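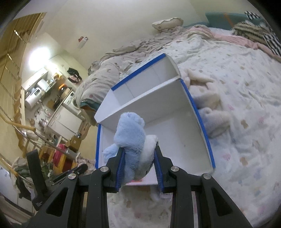 Laurențiu Buzatu writes in to ask whether he can stop tidying his kids' room now, having read somewhere that the robots are nearly here. He would like a month. We can't give him a month, but his letter covers most of what people ask us at Drondau, so we have built the page around it.

Can a machine put the toys away yet?
Some of them, some of the time. Soft toys are the easy end of the job. You can grab a plush animal by nearly any part of it and it won't complain or crack. In our February trials the Nosside arm put 303 of 382 toys in the box. The rest went on the floor, where they had started.

Is it faster than I am?
No. Up to 25 seconds a toy, and longer if one is hugging another.

What about making the bed?
Please ask again later. A duvet has no fixed shape and no handle, and a machine that has lost track of the corner will go on looking for it with great patience.

Does it know which things are toys?
It knows what it has been shown. A sock is a gray area. So is a slipper with ears.

How much practice does it need?
Our last round used 4000 pick-ups, all done by people with hand grippers. Yes, that means people tidied up 4000 times so that a machine might do it once. We have noticed.

Will it do the dishes too?
That's the Inadton project, down the hall. They have switched to plastic cups.

So should I wait?
Laurențiu, pick up the toys.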